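Sorters wanted for our lost-and-found and returns room, Ostgate

Hi there! I run the sorting room at Rees, over on the Ostgate side of town, and I'm looking for two part-time people who like handling odds and ends. If you're the one in your family who always ends up emptying the junk drawer, please keep reading.

Things come to us in big open metal bins, all mixed up. You might get a soft pouch, a kid's toy and something slipper-shaped in the same load, and your job is to take them out one at a time, figure out what each one is, and get it to the right shelf. Small stuff goes in the trays by the window, soft stuff goes on the long table, and anything you can't name goes to me (I love those, bring me all of them!).

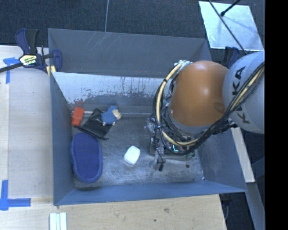
Shifts are 20 hours a week, mornings mostly, and the pay is $22 an hour. You'll be on your feet a good bit and leaning over the side of a bin, so wear shoes you like. We give you gloves and an apron. No experience needed, and I'll train you myself the first week. You do need to write neatly, because the shelf tags are still done by hand and our last inventory ran to 1,143 of them.

It's a friendly room. We keep the radio on, the coffee is decent, and the Losel bus stops right outside. Parking is free if you drive, but the lot fills up early.

To apply, send me a few lines about yourself by 02/09/2020, or drop a note at the Prisov Street desk. Skip the fancy resume, just tell me which mornings you can work and when you could start. If you're only free until May, tell me that too and we'll talk.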